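Notes and data card for the finger pad comparison, handheld grippers, bathroom counter tasks. Maintained by Eoin Sheehan. Last edited in March.

## What's in this repo

Recordings and scores from a side-by-side test of finger pads on the handheld grippers we use for collecting demonstrations. The arm-mounted version of the same fingers was tested later on a smaller set of tasks, and those results are in `arm/`. Everything else is handheld.

The question we started with was narrow. The old smooth pads were dropping toothbrushes. We wanted to know if a textured pad would fix that without making it harder to let go of light things like cups and paper. Along the way we ended up changing the camera exposure settings too, so read the section on versions before you compare anything across folders.

The release holds 320 episodes. Each one is a single attempt at a single task by one operator.

## Folder layout

```
episodes/
 smooth/
 mesh/
 rib/
arm/
 mesh/
 rib/
calib/
scores.csv
operators.csv
CHANGES.md
```

Inside each pad folder the episodes are numbered in the order they were recorded. Gaps in the numbering are attempts we threw out before scoring. The reasons are in `CHANGES.md`, and most of them are tracking loss.

## Hardware

Three pad types, all on the same triangular fingers:

- `smooth`: the original pad, flat face.
- `mesh`: dark pad with a mesh texture. Prutalcombe part, cut to fit.
- `rib`: Breathnach pad with raised ribs running across the finger.

The pads were swapped on the same pair of grippers so that trigger feel and camera position stayed put. Each swap takes a few minutes if the adhesive comes off cleanly. It usually doesn't on the ribbed ones. We scrape the finger face and wipe it with alcohol, then leave a fresh pad to sit overnight before using it. The first batch of ribbed episodes was done without the overnight wait and you can tell, as one pad creeps toward the fingertip over the session. Those are marked `pad_shift=1` in the scores file.

The camera on each gripper is a wide fisheye that looks out past the fingers. The lens takes in a lot of the room, so lighting matters more than you would think from looking at the task area alone. Ceiling lights land in view whenever the operator tips the gripper back. With auto exposure on, the counter would go dark for several frames and the finger tips got hard to pick out. We fixed exposure after the smooth pad sessions. 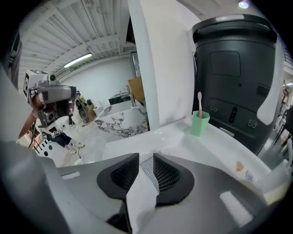
Fixed exposure has its own cost. Glossy white surfaces run close to clipping, and pale objects lose their edges against them. The toothbrush tasks hold up fine under this setting, and so does anything with a mid-tone color. Strips of paper laid flat on the counter are the worst case. If you are training a detector on these, I would leave the paper episodes out of the first pass and add them back later to see what they do.

The controller logging finger width is a Kasilora board. It logs faster than the camera, and the timestamps are resampled to match the video. Raw width logs are included next to each video for anyone who wants to do that step differently.

## Tasks

| Code | Task |
|------|------|
| T1 | Take toothbrush out of cup, lay it on counter |
| T2 | Pick toothbrush up from counter, put it in cup |
| T3 | Move cup a hand's width to the left |
| T4 | Pick up a flat sticker or paper scrap |
| T5 | Hand toothbrush from one gripper to the other |

T1 and T2 were the point of the exercise. T3 was added to check release, and T4 was added when somebody asked if the mesh would help with thin things. T5 needs both grippers and only 38 episodes of it made the cut, so treat the numbers on it as a hint.

Start positions were not taped out. Operators were told to put things down in a different place each time, within easy reach, and to turn the toothbrush so the head did not always point the same way. Heights of the grippers at the start also vary. Some operators begin with the gripper right over the counter and some walk up to it.

## Scoring

Every episode gets one of these in the `result` column:

- `ok`: done on the first grasp
- `retry`: done, but needed more than one grasp
- `slip`: object held and then dropped
- `miss`: never held
- `stuck`: object did not come free when the fingers opened

I scored all of them from video. A second person at Rotosano scored a random share of the set without seeing mine. We disagreed on a few, nearly always `retry` against `ok`, where an operator closes, opens a little, and closes again. The rule we settled on is that the object has to have been clear of the fingers between closings for it to count as a retry. Both scores are kept, in `result` and `result_b`. Where `result_b` is blank the episode was only scored once.

## What we found

Mesh is now our default. On T1 and T2 it slipped far less than smooth, and operators stopped squeezing as hard, which shows up in the width logs. With the smooth pad people close all the way and hold the trigger down. With mesh they ease off after contact.

Ribbed pads grip about as well as mesh when the handle lies across the ribs. When the handle lies along them it can roll into a groove and turn. That matters on T2, where the toothbrush has to arrive at the cup pointing the right way. Several of the ribbed T2 failures are scored `miss` and look like operator error at first. Look at the few frames before the cup and you'll see the brush has already rotated.

T3 showed no real difference. A cup is easy for all three. The one thing I'd note is that `stuck` shows up only with ribbed pads, and all of those were fresh ones.

T4 is bad for everything. The fingers are too thick at the tip to get under a sticker. Operators who did well pushed the scrap to the counter edge first and pinched it there. This works with any pad, so the pad comparison on T4 is mostly a comparison of who thought of it. Filter on `edge_trick` if you want to take that out.

On the arm, the ranking of mesh and ribbed is the same but the gap is smaller. The arm approaches from a fixed set of angles, so the handle rarely ends up along the ribs. We did not run smooth on the arm.

## Wear

Mesh pads lasted longer than I expected. We changed them after 9 sessions, at which point the texture at the tip had gone shiny. Grip on the toothbrush was still all right by then. I would change them sooner if you work with anything oily. The smooth pads don't wear in any way you can see, but they pick up dust and get worse until you wipe them. We wiped between sessions only, so the last episodes in each smooth session are a bit unfair to that pad.

## Versions and known problems

1. Smooth sessions used auto exposure. Mesh and ribbed sessions used fixed exposure. You can compare the scores, but don't train on a mix and expect the images to match.
2. Five operators took part, and only three of them used all the pad types. See `operators.csv`. The other two joined after the smooth sessions were finished.
3. In two-gripper episodes the left and right streams are synced by timestamp only. Drift is small at the start and reaches a few frames by the end of a long episode. For T5 I lined up the handover by eye and stored the correction in `offset_frames`.
4. Tracking gets shaky when the view is mostly plain white wall or counter. Episodes with a jump in the pose are flagged `pose_jump`. The video is still good in those.
5. The marker on the top block is read by the other gripper's camera and is only used in T5. It is sometimes lost when the gripper is tilted away. Lost stretches are filled with empty values. We did not interpolate.
6. Other people walk through the background in a number of episodes. Faces were blurred before release. If you find one we missed, send the episode number and we'll pull it.

## Loading

```python
from pads import load

eps = load("episodes/mesh", task="T2", drop=["pose_jump"])
for ep in eps:
 print(ep.id, ep.result, ep.width.max())
```

`load` reads one folder at a time on purpose, so nobody mixes exposure settings by accident. Pass `raw_width=True` for the logs at their original rate. Video is decoded when you first ask for it and not before, and a full folder won't fit in memory on most laptops.

Lens calibration is in `calib/`, one file per gripper. The image circle doesn't fill the corners, and the mask we use for that is in the same place. The calibration was redone once after a lens got knocked. Episodes from before and after point to the right file through the `calib_id` field, so use that and don't hard-code a path.

## Still to do

- Rerun smooth with fixed exposure, at least for T1 and T2.
- Try mesh on a thinner fingertip for T4.
- Ribbed pads turned ninety degrees. Breathnach can cut them that way but we haven't ordered any.
- Longer T5 set, with a proper sync signal between the two grippers.

## Contact

Open an issue, or write to Eoin. Please include the episode number and the pad folder, as numbers repeat across folders.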